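Mistbridge Household Forum > Floors and Cleaning > Long-handled dustpans: worth it or a gimmick?

gebreyes_l
Joined: July
Posts: 88

My short-handled dustpan has finally split along the lip, and I'm told by people with better knees than mine that I should just buy another one for two dollars and stop complaining. My knees have requested a second opinion. We have glossy cream tile all through the downstairs, the kind that shows every crumb from across the room, so I sweep a lot.

Does the upright kind get things off tile, or does it just push them along in front of it? Does the color matter? (My daughter says it does.)

Lemlem Gebreyes, Flasard end of town

grout_expectations
Posts: 50

Had one for years, wouldn't go back. The trick is the lip. If it's flat and sits flush on the tile you're fine. If it has the slightest curl to it, you will spend the rest of your life chasing that one gray line of dust backward across the kitchen until you hit the refrigerator.
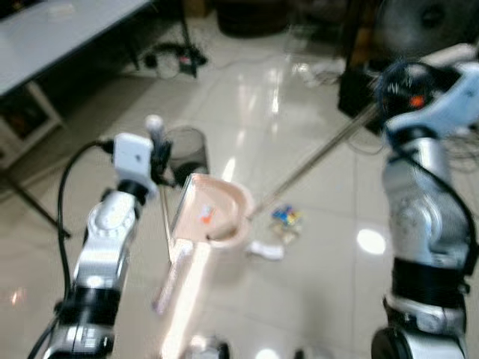 Pink one, long handle, label still on the inside of the pan.

Look for a back wall on the scoop like that one has, or everything rolls out again as soon as you tip it up to walk to the trash.

Meredith_K

I'll be the disagreeable one. Long handles are for big trash. For dust you have to get down there, sorry. I owned a Climus upright for one winter and it left that gray line every single time. Then it lived behind the door and fell on me whenever I wanted the mop.

gebreyes_l

What do you count as big trash?

grout_expectations

Packaging, mostly. Anything you'd be ashamed to own up to.

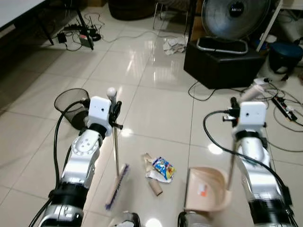
My usual haul is wrappers, bits of cardboard, and the tube from the paper towels, which rolls. Put the pan down first, lip toward the pile, and leave it there. Then bring the broom in from the far side in short pulls. People do it the other way around, steering the pan at the mess like they're docking a boat, and then they write one-star reviews.

And Meredith, with respect, a Climus is a snow shovel with ambitions.

Meredith_K

It was a gift.

tilewidow
Posts: 100

Pick the cardboard up with your hand. You have two of them. I don't understand sweeping a thing the size of a sandwich.

grout_expectations

The whole point of the thread is not bending over.

tilewidow

Then leave it on the floor till somebody younger walks by. Works at my house.

On the original question, soft bristles for shiny tile. The stiff ones flick crumbs clear over the pan and under the stove, and now you own those crumbs forever.

gebreyes_l

Okay, going with a long handle, flat lip, soft broom. Keeping the split one for under the stove, where apparently I have a collection. My daughter has voted for pink and I've been outvoted one to one.

Meredith_K

Hang it on a hook. Don't say I didn't warn you about the door.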